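Asunto: Re: [taller-robotica] Simulación de la taza, estado y reparto

Murdo Yule escribió:

> Antes de que alguien lance otra tanda: ¿seguimos con la escena antigua o con la que subió el grupo Graltis? Tengo resultados de las dos y no se pueden comparar. Además, en la mía el brazo llega a la taza pero la pinza se cierra demasiado pronto.

Hola a todos:

Seguimos con la nueva. La antigua queda en la carpeta Shearer por si alguien necesita consultarla, pero no la uséis para la entrega.

Lo de la pinza venía del tiempo de espera. Lo he subido a 18 pasos de simulación y he repetido la tanda completa: de 200 intentos, la taza se levanta de la mesa en casi 100. Los demás fallan sobre todo en la aproximación, cuando el asa queda mal orientada. Os dejo una captura del brazo Franka con la taza ya en alto, justo encima de la madera.

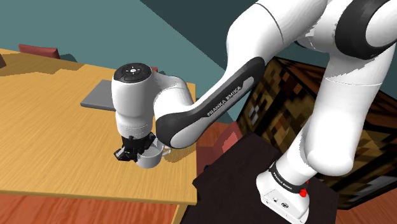 Murdo pregunta si el asa tiene que quedar siempre hacia el mismo lado o si vale cualquier orientación, porque en el enunciado no lo ve claro. También dice que él giraría la taza 90 grados entre intentos y guardaría cada orientación por separado.

Vale cualquiera, y me parece bien lo de separarlas. Poned la orientación inicial en el nombre del fichero, que luego hay que juntarlo todo.

Reparto hasta la entrega de octubre:

- Droltarier: aproximación y cierre de la pinza.
- Flaltetti: registro de los fallos y gráficas.
- Graltis: mantener la escena -- por favor, sin mover la mesa ni cambiar la fricción sin avisar antes en la lista.

Si vuestra versión no carga las texturas, borrad la caché y volved a abrir el proyecto. A mí me pasó dos veces.

Falta decidir quién presenta. Contestad a este mismo hilo.

Un saludo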